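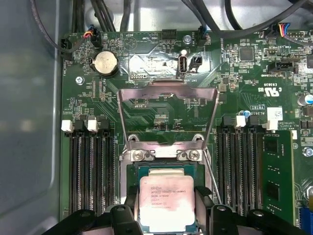
Catent Opens Second Year of Desktop Reuse Program to Households, Schools and Small Offices Across Astby

ASTBY, 17/01/2026 - Catent, the Astby computer repair and resale company, is very happy to announce that its desktop reuse program, Evovier, is open again for the year, and that for the first time the program will take in old office towers from small businesses and private homes as well as from schools.

In its first year Evovier put 2,210 desktop computers back to work. They went out to 133 schools, libraries, night classes, clinics and community groups, most of them within an easy drive of our front door, and a few quite a bit farther off than that (the farthest was a reading center up past the lake that sent two cars and a very good pie). This year we have set ourselves a goal of 4,000 machines, and we would love your help in getting there.

"People hang on to an old tower for years because it feels wrong to throw it out, and I think they're right to feel that way," said Piroska Oláh, who directs the program. "A desktop that has become too slow for a design office may be just fine for a student who needs to write papers and look things up. We clean it, we check it over, we swap what needs swapping, and we find it a new desk. I could talk about this all day, and my family will tell you that I do."

What We Accept

Evovier takes desktop towers and small desktop machines of any brand, whether or not they turn on. We are also glad to have monitors with their stands, keyboards, mice and power cords, and we can never get enough memory or spare drives. Older workstations are especially welcome. They tend to be roomy inside and built to be opened, and they have a lot of life left in them.

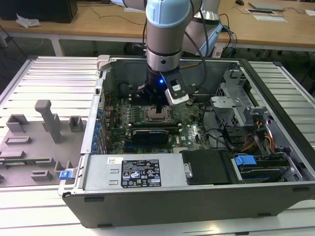 A desktop tower open on its side, with its processor socket empty.

We are not able to take laptops, printers or tube monitors this year, much as we would like to. If you have one of those, please call before you load up the car and we will gladly tell you where in the area you can bring it.

Every machine that comes in is given a number and a paper tag that stays with it until it leaves. Drives are wiped before any other work is done, and donors who would like a written record of the wipe may ask for one at the counter or by mail. There is no charge for the record or for the wipe itself. Machines that are past saving are taken down for parts, and those parts go into other towers in the program wherever they fit.

New This Year

Three things are changing, and we are excited about each of them.

First, small offices can now book a pickup. Any business inside Astby with five or more desktops to give may call and choose a morning or an afternoon, and our van will come by. Homes and smaller offices are asked to use the drop-off counter, which has moved to the side entrance on the parking lot, where there are no steps.

Second, the Barrientos Building, our longtime neighbor, has kindly lent us its ground floor for a set of free repair classes beginning in July. The classes are meant for complete beginners. You will learn how to open a case, what the main parts are called, how to add memory, and how to tell a bad drive from a bad cable - all at a friendly pace and with plenty of coffee. Each course has 50 seats, and teenagers are welcome if they come with a grown-up.

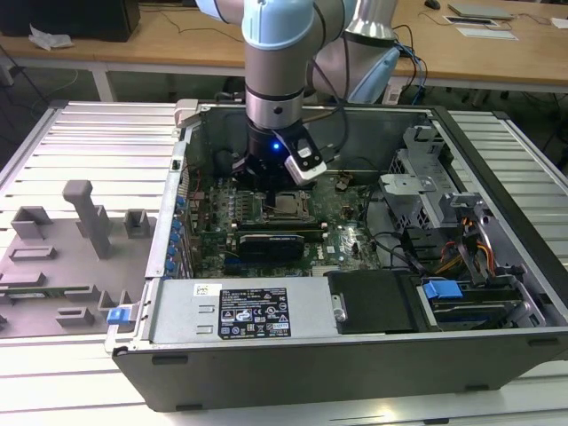

Inside a desktop tower: the processor socket, a row of memory slots and, below them, a graphics card.

Third, families may now apply for a computer directly. Last year every request had to come through a school or other group, and we heard from a good many parents who found that slow and a little awkward. The new form is one page long. It asks for your name, how to reach you, how many people will be sharing the computer and what they hope to do with it. We do not ask about income.

"The form was the part I fought hardest for," said Oláh. "Last spring I watched a grandmother fill out the old one, all six pages of it, standing up at our counter with her coat on. She was so gracious about it, and I went straight back to my desk and started crossing out questions."

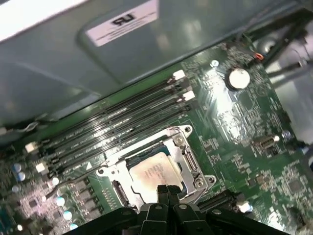

A processor in its socket, with the retention bracket open.

How to Give or Apply

Donations are accepted at the Catent side entrance during regular shop hours. Please take out any discs and peel off any labels with passwords on them before you come. Application forms are available at the counter and at the front desk of the Barrientos Building, and we will happily mail one to anybody who calls and asks. Completed forms are answered in the order they arrive.

Schools and groups that received computers last year do not need to apply again for repairs. Just call us with the number on the tag.

About Catent

Catent repairs, rebuilds and resells desktop computers for homes and businesses in Astby and the towns nearby. Evovier is its reuse program and is paid for out of shop sales.

Press Contact

Piroska Oláh, Evovier Program, Catent, Astby. Interviews and shop visits can be arranged through the main counter.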